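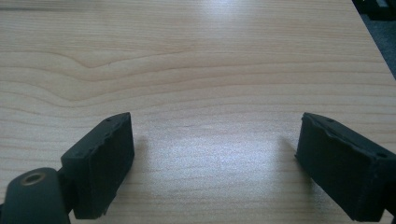

Le plateau, bois clair et veinage en vague.

Je voulais voir l'atelier Verner depuis des années, et la journée portes ouvertes m'a enfin décidée ! Deux trains, un car, une côte interminable sous la pluie, et me voilà devant un ancien entrepôt de Todow, reçue par Radka Gashi avec un café brûlant (merci Radka).

On a commencé par le stock de planches, puis la salle de ponçage, où je serais bien restée l'après-midi entière tellement ça sentait bon. Radka parle du bois comme d'autres parlent de leur jardin. Moi, j'ai surtout passé la main partout – le fil qui descend en creux puis se redresse, j'adore ça, j'aurais voulu la même table chez moi. Au catalogue, elle est à 396 euros. J'ai reposé le catalogue.

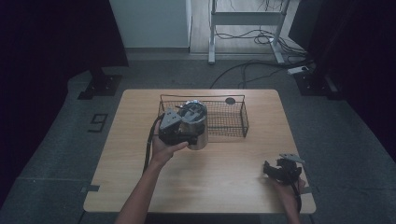
La dernière salle, c'est celle des tables en situation, avec moquette gris foncé et petits objets de maison. J'ai craqué pour le panier en fil métallique noir : on voit le bois à travers les mailles, et sur un plateau aussi pâle ça rend drôlement bien. Les coins arrondis aussi m'ont plu, j'ai les hanches pleines de bleus à cause de ma table de cuisine.

Je suis repartie avec une chute de hêtre et le dépliant de la prochaine visite, en août. Le car du retour avait 3 quarts d'heure de retard, prenez un livre.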